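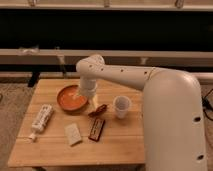

About us

Hello, and thanks for clicking the bit of the website that hardly anyone clicks. I'm the one who answers the emails, packs most of the boxes and writes these pages, usually at the kitchen end of the workshop with a cup of tea going cold beside me.

Corier is a small shop for people who can't keep a table clear. I say that with love, as I'm one of them. We sell shallow bowls, trays, hooks and little lidded pots, the sort of things that give your odds and ends somewhere to go at the end of the day. If you've got a tube of something, a cup, a cap that has wandered off and a couple of bits you can't quite name, all sharing the same table, then you're exactly who I had in mind when I started.

It began at home in Landlow, with a hall table that swallowed keys. I bought a bowl for it, a cheap orange one, and for a fortnight it worked beautifully. Then it filled up with receipts and string and I couldn't find the keys in there either! So I bought a second one and made a rule: one bowl for things that go out of the door with me, one for things that need putting away before bed. Friends came round and asked where the bowls were from, and after the fourth or fifth time I bought 60 of them and put up a stall at the March market. They'd gone by lunch. I went home with sore feet and a notebook full of people wanting the same again in green.

These days we're 2 people and a van. We rent the back half of an old seed store on the Drunilent road, which is freezing until May and lovely after that. Last year we sent out 1,284 parcels, every one wrapped in paper and tied up by hand (I've got very quick at it, though my knots are still ugly). The bestseller is the Ichikawa, our wide, low bowl with a rim you can get your fingers under. It comes in terracotta, moss and a grey that looks blue in the evenings -- I've tried and tried to get that right in the shop listings and I give up.

We try everything out on our own tables before it goes on sale, and we're hard on it. A bowl has to sit flat. It has to be low enough that you can see what's in it from where you're standing, and wide enough to take a tube of hand cream lying down. Things that tip over when you drop your keys in from a height don't make it, and there's a shelf of those by the sink, all of them very handsome and no use to anybody.

We also do a tidying afternoon once a month in the seed store. Bring a bag of whatever is living on your table, tip it out, and we'll sort through it together and work out what wants a home and what wants the bin. You don't have to buy anything. There's cake, usually lemon -- let me know if you can't eat nuts and I'll leave the almonds out.

The mailing list has just gone past 3,000 people, which I still find a bit startling. I write to it when there's something new in or when a batch has come out slightly wonky and I'm selling it cheap. If you'd like to be on it, pop your address in the box at the bottom of the page. For anything else use the contact form, and I'll normally get back to you by teatime the next working day.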